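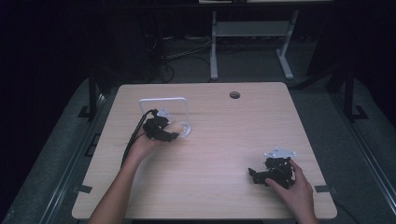
R. Effiong
Contributing Editor, Home and Office

Table (furniture)

A table is a piece of furniture with a flat raised top, used for eating, working, playing cards and storing mail. Most tables stand on one to four legs. The four-legged kind is the most common, although on an uneven floor it tends to behave like a three-legged one.

Early history
The Egyptians made small tables of wood and stone, mainly to keep things off the ground. Greeks and Romans ate from low ones while lying on couches, a habit that did not survive contact with soup. In medieval Europe the top was often a loose board laid over trestles and cleared away after the meal, and this is why English still uses "board" for food, as in "room and board." People who owned a table that stayed put were generally people who owned the room as well.

Shape
Rectangular tops fit against walls and into one another. Round ones seat guests without giving anyone the head, so the argument over the head has to be held about something else. Square corners are easier to make and harder on the hip. Rounded corners became usual in schools and offices, where a great many hips pass by.

Tops
Solid wood swells and shrinks with the seasons and may split if it is screwed down too tightly. Laminate stays flat, wipes clean and comes in wood-grain patterns, some of them named after trees. Many work tables have a round hole near the far edge, known as a grommet hole, which lets cords drop out of sight. It is usually sold with a plastic cap. The cap is usually in a drawer.

Height
Dining and writing tables have settled at much the same height, and coffee tables sit well below it, at the level of the shin. Adjustable tables can be raised for standing work. The Navden, made in Grermont, offered 2 preset heights and a memory button. The maker sold 3919 of them before dropping the button, which remembered only the lower setting.

The Dikville table
The longest table in the Grermont area belongs to the town of Dikville, where it is set up every August for the harvest supper. It is 85 feet long, built in sections, and draws roughly 3000 people, most of whom eat standing. Its sections are numbered underneath, in two different systems.

See also
Bench
Desk
Sideboard
Trestle

Last revised May 4, 2022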